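# About Jitpraphai

Jitpraphai develops and tests robot cells for taking apart used office computers. The work is done in one hall in Wetport, with a smaller office in Cakow that handles software and customer contracts. We employ 17 people. Our customers are refurbishing shops and recycling plants that receive desktop computers in mixed lots and want usable parts removed undamaged.

## What we do

A typical project begins with a list of computer models supplied by the customer. We record the order of removal for each model, the grip points, the tool needed and the force allowed at each step. The list is then programmed on a two-arm cell and run until the results are stable enough to hand over. Fixtures are drawn and 3D-printed in-house, usually in several versions.

Our control package is called Skondden. It stores each removal step as a separate block, so that a step written for one case can be reused on another with new positions. The library currently holds 159 blocks. Drive bays and processor sockets account for most of them. Cable connectors remain the weak area, and we still quote them as manual work.

## Who runs it

Usa Rattanakul manages the hall and is responsible for cell safety. Si-woo Oh leads the Skondden group. Fixture design is under Prapai Luangrath. Kanyarat Panyasiri answers inquiries about visits and trial runs.

## Open days

The hall is open to visitors twice a year. The September session is for customers and covers trial results in detail. The spring session is open to anyone, including school groups, and was last held on 24/04/2026. Attendance was about 200 over the day.

The spring program consists of a short safety talk, a demonstration at the cell and a question period. Groups are kept small and stand behind the marked line while the arms are powered. The demonstration uses a desktop tower laid on its side with the side panel off. Visitors are shown the drive bay and the open processor socket, and the operator explains the grip points before moving on to fixtures.
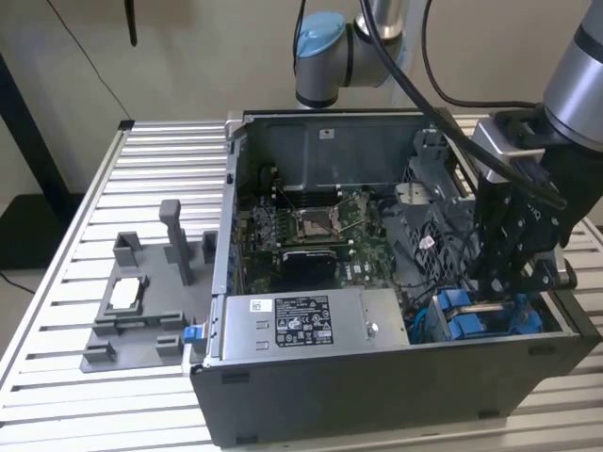 Wanpen Saithong wrote to us after the spring session that the talk on grip points was clear, but that she would have liked to hear more on how the cell handles a bay that sticks. Skondden sets a pull limit for each block. When the limit is reached, the arm stops, backs off and calls the operator. A stuck bay is then released by hand and logged under its model. The next program will include this topic.

## Visiting

Places for the open days are booked through the Wetport office. Closed shoes are required, and long hair must be tied back. Visitors may bring a computer model number they would like us to look up. Trial runs on a customer's own machines are arranged separately and need at least two units of each model.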